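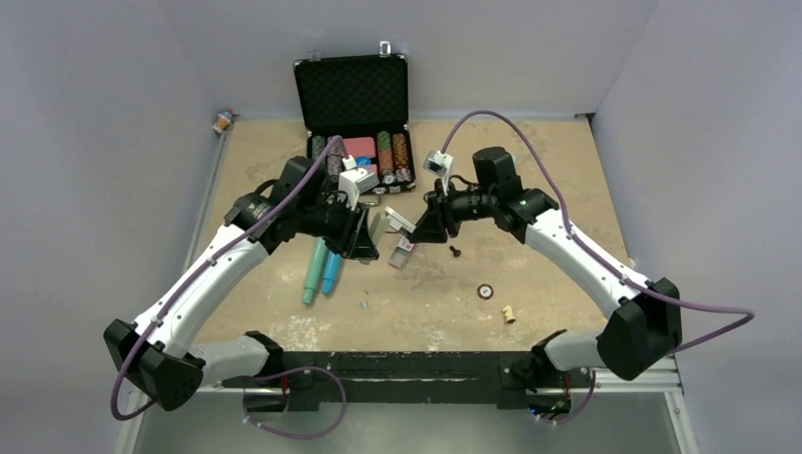 Desk Clutter and Homework Time in First Year Students
Project report, intro to study skills, Dirkidton campus

What we wanted to find out

Everybody has an opinion on messy desks. Parents say clean it up and you'll work faster. Some students say they can't think on a clean desk. Our group wanted to know if the state of the desk has anything to do with how long homework takes, or if people just like to argue about it.

We started with a bigger question (does your room affect your grades) and had to drop it. Way too big for one term. Grades depend on too much stuff. Time on a single assignment is easier to get at, so we went with that.

How we did it

Paper survey, one page, front only. We left 200 copies in the Corkum dorm lobby and the dining hall in Trirnendale. Online version went up the same week but hardly anyone filled it in so we left those out completely. Paper only in the results below.

Questions on the survey:
How much of your desk top is clear right now (none, a little, about half, most, all)
What kinds of things are on it that you aren't using
How long did your last reading assignment take
Did you stop in the middle to look for something
Do you think your desk is a problem, yes or no

We argued for a long time about the word "clear." First draft said "clean" and the people we tried it on thought we meant wiped down. A desk can be clear and still be filthy. It can also be very clean and covered in papers. Changed it to clear before printing.

Second part was a diary. People who said yes on the bottom of the survey kept a sheet for 2 weeks and wrote down start time, stop time and anything that interrupted them. Diary sheet was borrowed from the Samuel reading project from a previous class, we only changed the headings.

What people had on their desks

Mugs and food wrappers came up the most. Then chargers, old handouts, laundry (on the desk, not the chair, this suprised us). Office supplies were on almost every sheet but people listed them as things they use, even when the diary showed they never picked them up. Staplers are the best case. You need one the night something is due and the rest of the term it just lies there taking up space.
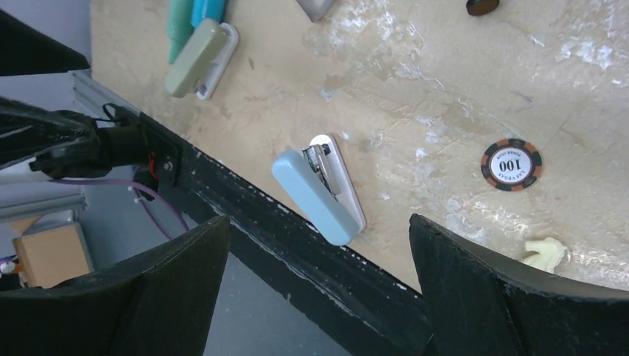 Same goes for hole punches, tape, a second pair of scissors. We ended up calling these "someday items" in our notes. People get annoyed if you call them clutter. One person wrote in the margin that her tape dispenser was "load bearing" and we still don't know what that means.

Papers were the hard category. A pile of papers could be the assignment itself or it could be last month's. The survey didn't let people say which. If we did it over we would split that up.

Results

Short version, desk state did not line up well with total time. People with mostly clear desks took a bit less time on the reading but the spread inside each group was bigger than the gap between groups. We can't claim much from that.

What did line up was stopping to look for something. Students who stopped to look for something took longer, and not only by the time spent looking. In the diaries the interruption usually turned into another one. Looking for a highlighter, then found phone, then answered a message, then got a snack. Several diaries have this almost word for word.

And the people who stopped to look were not always the ones with messy desks. Some very clear desks had everything shoved in one drawer. So you still have to dig. A few messy desk people knew exactly where everything was and never got up.

On the yes/no question, most people who said their desk was a problem had desks in the middle, about half clear. The ones with nothing clear mostly said no problem. We think maybe they got used to it, or else they work at the library and the desk is just storage. Should have asked where they do their homework!! Biggest hole in the survey.

Problems with the study

Self reported times. People round. Nearly every time ended in a zero or a five.

Survey was filled out in lobbies and dining halls so people were describing thier desk from memory. They were not looking at it. "Right now" in question one makes no sense if you are standing in line for soup.

Different classes, different readings. Some assignments were long and some were short. We tried to fix this by asking for page count in the diary but half the sheets left it blank.

Diary people volunteered so they are probably more organized than normal to begin with.

Small costs too. Printing went over what we planned, we had to redo the whole first batch when the back page came out upside down (that's when it became front only).

What we would do next

Give everyone the same reading, around 300 words per page, same number of pages, and have them do it at their own desk. Let them note the desk themselves right before they start. Ask what they had to go find. Drop the yes/no question or move it to the end of the diary.

Would also like to test just one change. Have people put the things they need for the assignment out before starting and leave the rest of the mess alone. From the diaries that looks like it would help more than cleaning, but we did not test it so this is a guess.

Who did what

Survey writing, all of us. Printing and drop off, the Corkum half of the group. Typing up the sheets took much longer than planned and got split at the end. Charts are in the appendix, the second one has the axis labeled wrong, it should say minutes.

Turned in 1/18/19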